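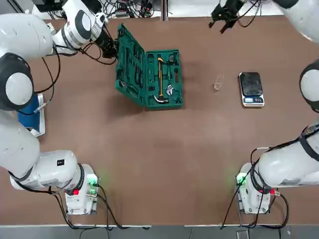
Re: [stoten-arms] Toolbox task, grasp on the lid side
From: Krisztina Hegedűs

On the Stoten list in February, Rácz wrote:
> Before I copy your setup, two things. Do you run both arms off one
> clock, and where do you take hold of the case? Mine slips when I go
> for the corner. Also, are you still on the stock Stoltevo gripper
> profile or did you write your own?

One clock, yes. Both controllers take the sync from the same host, and the cycle time is 4 ms. I tried 2 ms and got dropped packets on the left side whenever logging was on, so I went back.

The profile is my own. The stock one closes at constant speed until the current limit trips, and on a hard plastic case that means a bounce on contact. I split the close into a fast approach and a slow final section. Motion log for the case task is now 1,188 lines per run, mostly joint currents. I can trim it if you want to diff against yours.

On where to hold it: stay off the corner. The case has a taper there and the fingers ride up. Lift height matters less than tilt. Once the case tips, the tools add a moment about the grip axis and the wrist has to carry it. Keep the lift low until the current on the last joint settles.
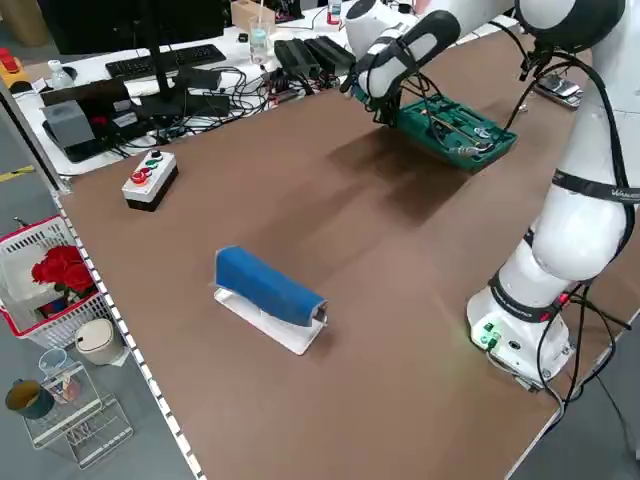
Case open and tilted, just off the table.

Payload: weigh the case with the tools in it. I had entered the empty weight, and the gravity compensation was short by 393 g. The symptom is a slow sag at the end of the lift that looks like a tuning problem. I spent an evening on the gains before checking the number.

Cables: strap them along the links, with slack at each joint. Leave more than you think at the wrist. Mine pulled tight at full rotation and added a drag term that showed up as noise in the force estimate.
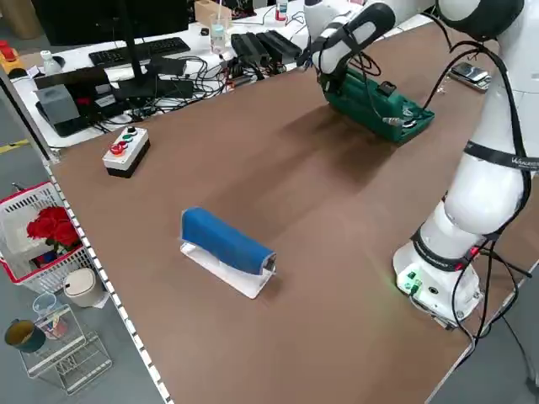
Gripper at the case. Button box at the left side of the table.

Keep the button box on the side away from the arm you are testing. Jaltelier has the bench until the end of the month, so if you want a run with your case instead of mine, send me the dimensions and the loaded weight.

Still open: regrasp after a partial slip. At present I stop and reset by hand. Has anyone here got a slip threshold that holds up with a shifting load?

Krisztina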